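Hustine Parts Washers: Frequently Asked Questions

Everything on this page was asked by a customer at least once, and a few things were asked on the phone at 6 a.m. If your question is missing, ring the workshop.

Which machine do I need, the Turus or the Indis?

The Turus is a top-loading cabinet washer with a rotating basket. It suits garages, small machine shops and anyone who cleans a mixed bag of greasy things a few times a day. The Indis is a front-loader with a turntable, a bigger tank and a bigger appetite for electricity. If you have to ask whether your parts will fit in the Turus, measure them first. A surprising number of gearbox housings have been declared "not that big" by people standing in another room.

How much can I put in the basket?

The Turus takes 100 kg, evenly spread. The Indis takes 800 kg on the turntable. Evenly spread means what it says: one heavy casting parked on the rim will wear the bearing, and we can tell from the bearing.

What temperature should I run it at?

Between 50 and 65 degrees covers most oil and grease with our standard detergent. Hotter does clean faster, up to a point, but it also evaporates your water and softens things you may have forgotten were plastic. Take off tags, caps and cable ties before you load.

Can I use washing-up liquid?

No. It foams. The pump then tries to move foam, which it does badly, and the foam comes out around the lid and sets off across the floor. Use a low-foam alkaline detergent for steel and cast iron, and a milder one marked safe for light alloys if you wash aluminium. Strong alkaline cleaner on aluminium turns it dull and grey, and we can't turn it back.

How often should I change the water?

It depends how filthy your work is. As a starting point, change it every 100 working hours and check the detergent strength weekly with the test kit in the door pocket. The kit is the small white box most people throw out with the packaging. Replacements are available, and we sell a lot of them.

What do I do with the dirty water?

It goes to a licensed waste contractor. It doesn't go down the yard drain, however sloping and convenient the yard drain may be. Fitting the oil skimmer cuts down the amount you pay to have taken away, as the floating oil comes off separately and the bath lasts longer.

My machine washes well on one side and badly on the other. Why?

Blocked nozzles, nearly always. Switch off, isolate the power, let the tank cool and unscrew the nozzles on the weak side. Rinse them through from the front and clear the holes with the brass pick. Please don't use a drill bit. A nozzle with a bigger hole sprays a lazy stream instead of a fan, and then you have bought a new nozzle. While you're there, empty the strainer.

The lid won't unlock at the end of the cycle.

The lock holds for 30 seconds after the pump stops so that the steam can clear. If you have waited longer than that (by a clock, and with the screen showing "End"), check that the lid isn't sitting on a part that has shifted. Leaning on the handle and swearing has been tried by several customers, with mixed results.

Do parts come out dry?

Hot steel dries itself fairly quickly once you open the lid. Blind holes and anything cup-shaped will hold water, so load them facing down. For parts that have to go straight to assembly or storage, the Lehtinen hot-air unit fits both models and adds four minutes to a cycle. Bare steel also wants a rust inhibitor in the bath – it will be orange by the morning otherwise, particularly in an unheated building.

How noisy is it?

You can hold a conversation next to the Turus. Next to the Indis you can hold one too, though you'll be repeating parts of it.

Can I move the machine myself?

Empty the tank first. Water is heavier than people remember, and it keeps moving after the pallet truck has stopped. Lift only from the marked points on the base, never by the pipework. The Indis also needs levelling again once it's in its new spot.

How long is the warranty, and what does it leave out?

Two years on the cabinet, pump and heaters. It leaves out nozzles, seals, filters and anything modified with a drill (see above). Heaters that have been run dry aren't covered either. The float switch is there to stop that happening, so please don't tape it up.

Do you keep spares for old machines?

Yes, for 17 years after a model goes out of production. Have the serial number ready, from the plate behind the lower left panel. Irja Ahonen runs the spares desk and can identify most pumps from a decent photo, less reliably from "the blue one". 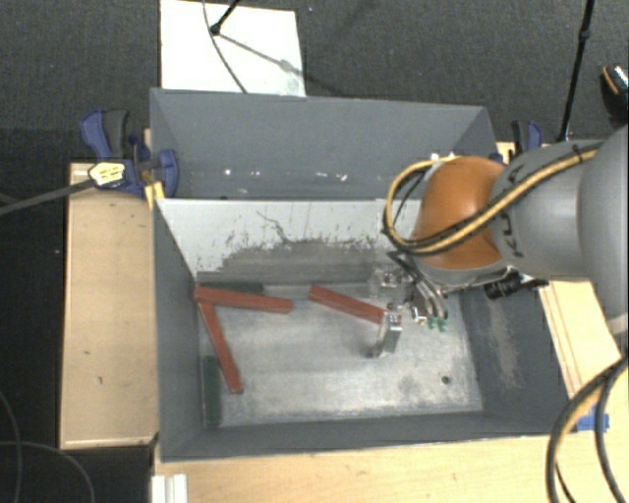 Orders placed before noon usually leave the same day. The exception is May, when we shut for a week to do our annual stock check, and orders wait until we're back.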